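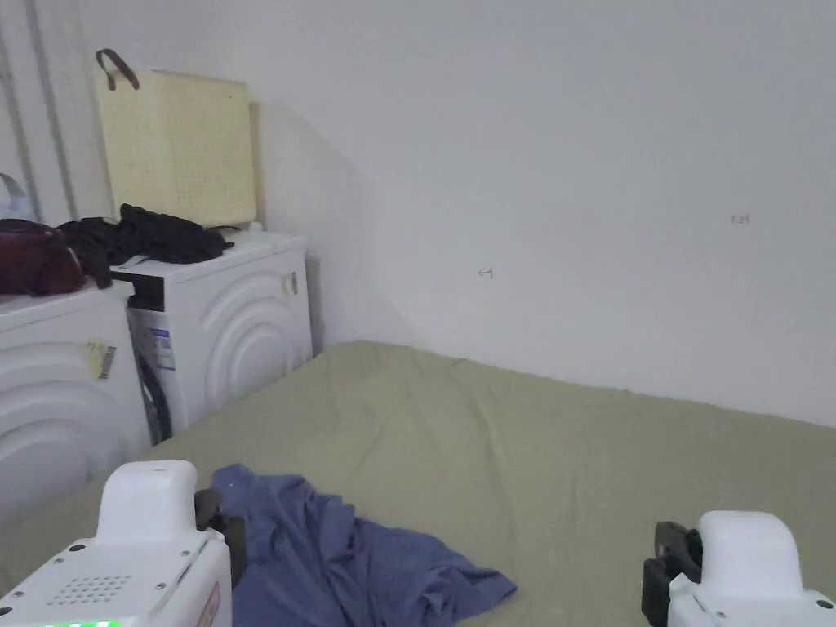 *Figure 7. Grippers either side of a cloth on a covered work surface.*

## 4. Working in homes and shared rooms

This section applies to anyone using the Lusia hand-held gripper pair for folding, wiping, or sorting cloth outside the Flelton workshop. Read section 3 (charging and pairing) first. The rules for fixed arms are in a separate guide and don't apply to hand-held units.

The operator is responsible for the work area from the time the grippers are switched on until both are back in the case. If two people share a shift, write the handover time in the log.

### 4.1 Before you start

1. Ask the resident which surface you may use and which things in the room must stay where they are. Do this on every visit, even if you have worked in the same room before.
2. Leave personal belongings in place unless the resident moves them or tells you to. Bags, baskets, and clothing on nearby appliances can stay if they are out of reach of the jaws during normal work.
3. Cover the surface with a plain sheet in one color. Pick a color that is easy to tell apart from the cloth you will handle. Green under blue is fine. White under white isn't.
4. Pull the sheet flat by hand. Small ripples are acceptable. A fold tall enough for a jaw to catch must be smoothed out.
5. Check that the sheet doesn't hang where someone could step on it.
6. Look for pins, buttons, coins, and anything sharp in the cloth. Empty the pockets of any garment.
7. Put one cloth on the sheet. Keep the rest of the batch off the work surface.

> **Note:** The cloth doesn't have to start out neat. A bunched or crumpled start is allowed for folding tasks. Write "crumpled" or "flat" in the start column of the log.

### 4.2 Checking the grippers

1. Hold each gripper by its housing. Never pick one up by a jaw.
2. Open and close each jaw fully, without cloth, before the first run. The movement should be smooth and the same on both sides.
3. Check the housing screws by eye. If one is missing or standing proud, stop and tag the unit.
4. Read the unit number on each gripper and make sure both belong to the same set. Mixed sets have caused most of the faults reported to Onishi support.
5. Set both grippers down at the near side of the sheet with the jaws pointing away from you.

> **Caution:** Keep fingers, hair, cords, and jewelry away from the jaws. The jaws close on whatever is between them and can't tell cloth from skin.

### 4.3 During the run

1. Bring the jaws in from the left and right of the cloth. Don't cross your hands.
2. Grip one layer where you can. If a jaw picks up the sheet along with the cloth, open it, lower it, and try again.
3. Move at the speed you would use by hand.
4. If you drop the cloth, leave it where it lands and carry on from there, unless it has left the sheet.
5. Stop if a child or pet comes within reach, or if anyone in the room asks you to stop. You don't need a supervisor's permission.
6. Rest for at least 7 minutes after every 23 runs. Operators with wrist pain should stop for the day and tell Babita Uniyal.

> **Caution:** Don't work over a running appliance. Vibration can shift items stacked on top of it. Wait for the cycle to finish - or ask for another surface.

### 4.4 Names, labels, and privacy

Notes must not contain the resident's name, address, or any handwriting copied from walls or paper in the room. Use the site number only, for example 2242. If you notice something private during a run, finish or stop the run and mark it "review" in the log. Yi-chun Yip handles review requests at Brikcombe.

### 4.5 Packing up

1. Switch off both grippers and close the jaws.
2. Return the cloth to the resident or to the batch bag, as agreed in step 1 of 4.1.
3. Shake out the sheet and fold it. Sheets with holes or loose threads go in the repair bin.
4. Wipe the jaws with a dry cloth. Don't use spray on the housing.
5. Complete the log and have the resident initial it.

Tagged units go to Cheng-en Chuang with the fault slip attached. Corrections to this section were last made in November and replace page 17 of the earlier printing.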